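Beddoe finish trials – notebook, October
Monday, started 8:40 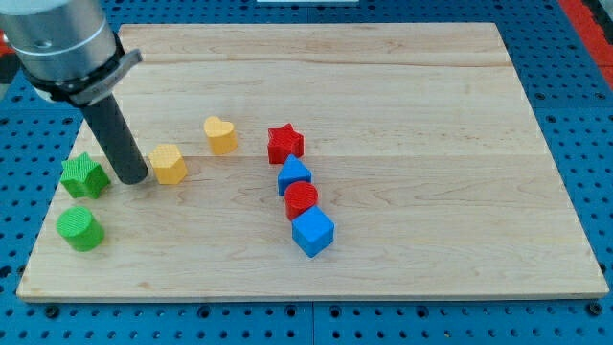

Maple board on the blue perforated table.

Picking up from the oil tests. Riet wants a recommendation for the Beddoe serving boards before the next batch of blanks gets cut, so the aim this week is to settle on one finish and write down a schedule that anyone in the shop can follow.

Two candidates left. Vellix is the hardwax oil we already use on the shelves. Kumero is the thinner one Nathalie brought back from the supplier visit. Dropped the straight mineral oil last week. It looks fine for a few days and then goes dull at the corners where people grab the board.

Samples: offcuts from one maple plank, all planed the same day, numbered in pencil on the back. Sanded 120, 180, 240. Then wiped with a damp cloth to raise the grain, left to dry, and sanded again at 300. Floor thinks 300 is too fine for Vellix and that the oil sits on top instead of going in. Kept two pieces at 240 so we can compare.

9:30 Vellix on. Small amount, white pad, wiped off after 7 minutes. The tin says to wait longer but last time the surplus got tacky and I had to go back over it with fresh oil to loosen it. No trouble this time.

10:15 Kumero on. Very runny, goes in fast on the end grain and hardly at all on the faces. Gave the end grain a second pass right away. Smells stronger than Vellix. Opened the loading door.

11:00 Aatos asked about glue lines. On the returns from the spring batch you could feel a ridge at some of the joints after washing. My guess is the boards went to sanding too soon after clamping, with the wood still swollen from the glue. He's going to hold the next panels in the rack for longer and we'll check them with a straightedge before they go to the planer. Not a finish problem as far as I can tell, but it will get blamed on the finish.

Water test, on pieces oiled last week: one spoonful of water on each, left 60 minutes, wiped. Vellix at 240 had no mark. Vellix at 300 had a faint ring that went away after lunch. Kumero at 300 left a ring that is still there, and the surface feels rough inside it. One coat only on all of these, so not the last word on Kumero.

Cost: nearly 300 boards in the Flellora order, so wipe-off time matters more than the price of the oil. Yara timed herself on Vellix and says she can keep up with the sander if someone else does the racking. Kumero would need a second coat and a second round of racking. We don't have the rack space for that.

To do
– second coat on half the Kumero pieces, tomorrow first thing
– repeat the water test with coffee and with beet juice
– ask Nathalie for the food contact sheet for Kumero, I only have the one for Vellix
– more white pads, we are on the last pack
– oily rags go in the lidded metal can, found two on the bench again

Leaning toward Vellix at 240, two thin coats. Will confirm with Riet after the coffee test.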